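Guvico Curioso
Ciência para ler em casa

De que cor é uma mesa branca?

Parece pergunta de pegadinha, né? Mas pegue uma folha e tente pintar uma mesa branca em cima dela. Logo você vai procurar o lápis cinza, depois o azul-claro, depois talvez o amarelo, e no fim o seu desenho vai ter um montão de cores. Uma mesa branca é um dos melhores lugares da casa para estudar a luz!

Mesa branca, parede cinza:

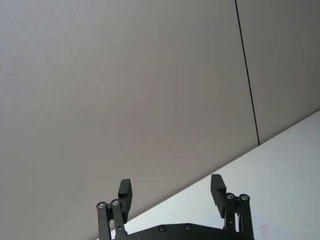
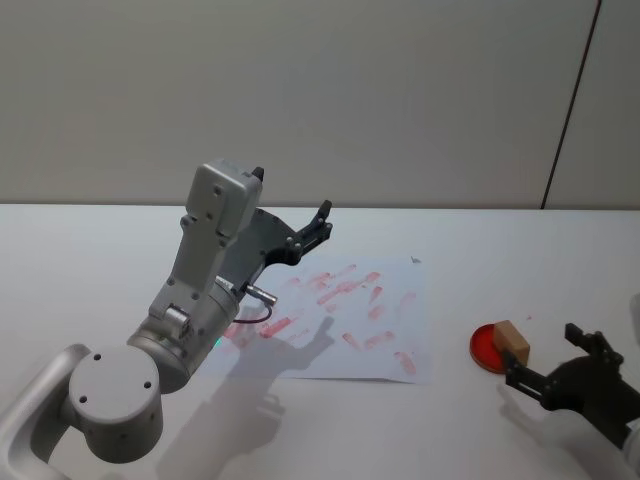 Mas branco é cor ou é falta de cor? Uma leitora escreveu para a gente em setembro contando que na turma dela metade diz uma coisa e metade diz outra, e que na caixa de lápis dela o branco é o único que continua do tamanho que veio da loja, porque ela só usa em papel preto.

Adoramos essa carta, e o lápis branco comprido também. Vamos por partes.

O QUE A LUZ FAZ QUANDO BATE NA MESA

A luz do Sol parece branca, mas é uma mistura. Quando ela passa pelas gotinhas de chuva, a mistura se abre e aparece o arco-íris: vermelho, laranja, amarelo, verde, azul, violeta. Está tudo lá dentro, o tempo todo.

Agora imagine essa mistura chegando a uma maçã vermelha. A casca engole boa parte do verde e do azul e manda de volta principalmente o vermelho. É esse vermelho que entra no seu olho. A maçã escolhe!

Já o tampo branco quase não escolhe. Ele manda de volta um bocado de cada cor, todas juntas, e os seus olhos e o seu cérebro chamam essa mistura de branco. Então, para a turma da leitora: quando falamos de luz, o branco é uma mistura de cores. No mundo das tintas a conversa muda, e se você misturar todas as do estojo vai conseguir um marrom bem feio. (Experimente mesmo assim, é divertido.)

E a parede cinza? Ela também devolve todas as cores por igual, só que devolve menos luz. Cinza é um branco que ficou com uma parte da luz para si. Se você apagar a lâmpada aos poucos, o branco da mesa vai parecer cada vez mais cinza, e você nem precisou de tinta.

UM BRANCO COM AZUL DENTRO

Na primeira foto, olhe a parte de baixo do tampo. O branco puxa um pouquinho para um cinza azulado. Isso acontece muito com coisas brancas: como elas devolvem tudo o que recebem, pegam emprestada a cor da luz que chega.

Perto da janela, num dia de céu azul, um papel branco na sombra fica azulado. Embaixo de uma lâmpada amarelada, o mesmo papel fica cor de creme. As lâmpadas até têm um número para isso, escrito na caixinha com a letra K, de kelvin. Uma lâmpada de 3.000 K tem luz quentinha, meio dourada. Números maiores dão uma luz mais fria, mais azul. Parece ao contrário, e é mesmo esquisito, mas foi assim que ficou combinado.

E existe luz que você não vê! Logo depois do violeta vem o ultravioleta. Uma luz de 385 nanômetros já mora nessa vizinhança, e muitos papéis e camisetas brancas têm uma substância que pega o ultravioleta e devolve uma luz azul que a gente enxerga. Por isso tem camiseta que parece brilhar em festa com luz negra. Ela está transformando uma luz em outra, ali no seu peito, enquanto você dança.

POR QUE VOCÊ NÃO VÊ O SEU ROSTO NA MESA

Um espelho também devolve quase toda a luz. Por que então o espelho mostra a sua cara e um tampo branco fosco não mostra nada?

Pense numa bola de tênis. Jogue no chão liso da quadra e ela quica direitinho, você até adivinha para onde vai. Agora jogue num monte de pedras. Ela pula para qualquer lado! Com a luz é parecido. O espelho é a quadra: cada raio que chega sai num caminho certinho, e a imagem continua arrumada. Uma superfície fosca é o monte de pedras, só que com pedrinhas tão pequenas que o dedo não percebe. Os raios saem espalhados para todo lado e a imagem se desmancha.

Muitas superfícies ficam no meio do caminho e têm os dois jeitos ao mesmo tempo. Espalham bastante luz, mas, se você abaixar a cabeça até o queixo quase encostar nelas, aparecem uns reflexos clarinhos e borrados. Vá testar na mesa da cozinha. A gente espera.

SOMBRA TEM FORMA

Na segunda foto há uma sombra grande e macia em cima do tampo. Dá para reconhecer muito bem o desenho dela, até as pontas abertas! Uma superfície branca é ótima para isso. Ela funciona como tela de cinema: o pedaço que recebe luz fica bem claro, o pedaço que recebe menos fica acinzentado, e a diferença salta aos olhos. Numa mesa preta, a mesma sombra quase sumiria.

A sombra nasce porque a luz anda em linha reta. Se alguma coisa fica no caminho, a luz não faz a curva para passar por trás, e sobra na mesa uma região com menos luz. Repare que eu escrevi menos luz. É raro uma sombra dentro de casa ser totalmente preta, pois sempre chega um pouco de claridade que bateu antes na parede, no teto, na sua roupa.

Algumas sombras têm a borda dura, como se alguém tivesse cortado com tesoura. Outras têm a borda mole, que vai clareando devagar. A borda mole tem um nome lindo: penumbra. Ela aparece quando a luz vem de um lugar grande, como uma janela larga ou um painel aceso no teto. Um pedaço da janela consegue iluminar aquele cantinho, outro pedaço não consegue, e o cantinho fica meio claro, meio escuro.

EXPERIÊNCIA: A SOMBRA QUE AMOLECE

Você vai precisar de:
Uma mesa branca (ou uma cartolina branca numa mesa qualquer)
Uma lanterna pequena
Um pedaço de papel-manteiga
Elástico
Um garfo

Feche a cortina. Peça a alguém para segurar a lanterna a 40 centímetros da mesa, apontada para baixo. Ponha o garfo entre a lanterna e o tampo, bem pertinho do tampo, e veja a sombra: dá para contar os dentes.

Agora vá subindo o garfo devagar. A sombra cresce! E a borda vai ficando mole. Quanto mais perto da lanterna, maior e mais borrado fica o garfo de sombra, até que os dentes se misturam.

Prenda o papel-manteiga na frente da lanterna com o elástico, deixando um espaço entre o papel e o vidro, e repita tudo. O papel espalha a luz e deixa o lugar de onde ela sai maior. A sombra amolece mais cedo. Desenhe as duas sombras numa folha, uma do lado da outra, e anote a altura do garfo em cada uma. Não olhe direto para a lanterna acesa e também não aponte para o olho de ninguém.

Quem tiver duas lanternas pode tentar fazer duas sombras do mesmo garfo. Onde as sombras se cruzam, fica mais escuro. Cubra uma das lanternas com celofane vermelho e prepare-se, pois uma das sombras vai ficar colorida. Não vou contar qual!

A LINHA QUE MUDA DE LADO

Volte lá para as fotos e procure a linha fininha e escura na parede, do lado direito. É o encontro de dois pedaços de parede. Numa foto ela desce tombando para a direita. Na outra, desce tombando para a esquerda. A parede não se mexeu, quem mudou foi o ponto de vista.

O mesmo aconteceu com a borda da mesa lá do fundo: na primeira foto ela sobe na diagonal, na segunda está deitada, retinha. Se você inclinar a cabeça agora, a borda da sua mesa também vai parecer torta, mas o seu cérebro é esperto e avisa: calma, é só a cabeça. Uma foto não traz esse aviso, e por isso percebemos muito mais a inclinação.

Desenhistas usam isso de propósito. Uma linha deitada deixa o desenho calmo. Uma linha inclinada parece que vai escorregar.

UMA MANCHINHA COR-DE-ROSA

Você achou? Fica na primeira foto, no tampo, do lado direito, perto da borda de baixo. É pequena, comprida e arredondada, de um rosa meio avermelhado. No tampo branco, até uma marca fraquinha aparece, e a explicação você já conhece: em volta, a mesa devolve todas as cores; ali, ela devolve um pouco menos de verde e de azul. Seu olho é craque em notar diferenças e vai direto para lá.

Faça o teste com um pontinho de lápis rosa numa folha branca e outro, igualzinho, numa folha vermelha. Chame alguém que não viu você desenhar e peça para achar os dois. Marque o tempo.

Pelo mesmo motivo, muita gente gosta de mesa branca para montar quebra-cabeça, procurar um parafusinho perdido ou separar miçangas. O que cai ali aparece. A migalha do biscoito também aparece, claro, e aí o jeito é passar um paninho.

PALAVRAS NOVAS

Fosco: que espalha a luz e não brilha como espelho.
Penumbra: a borda da sombra, onde chega só um pouco da luz.
Kelvin: medida usada, entre outras coisas, para dizer se a luz de uma lâmpada é mais dourada ou mais azulada.
Ultravioleta: luz que vem depois do violeta e que os nossos olhos não veem.

PARA DESENHAR

Escolha um objeto branco da sua casa: um prato, uma xícara, um travesseiro. Desenhe de manhã, perto da janela, e depois de novo às sete da noite, com a lâmpada acesa. Use só as cores que você enxergar de verdade, mesmo que seja roxo! Escreva a hora atrás de cada desenho e mande os dois para o Guvico Curioso, junto com o nome do objeto. No próximo número vamos falar do preto, que também guarda umas surpresas.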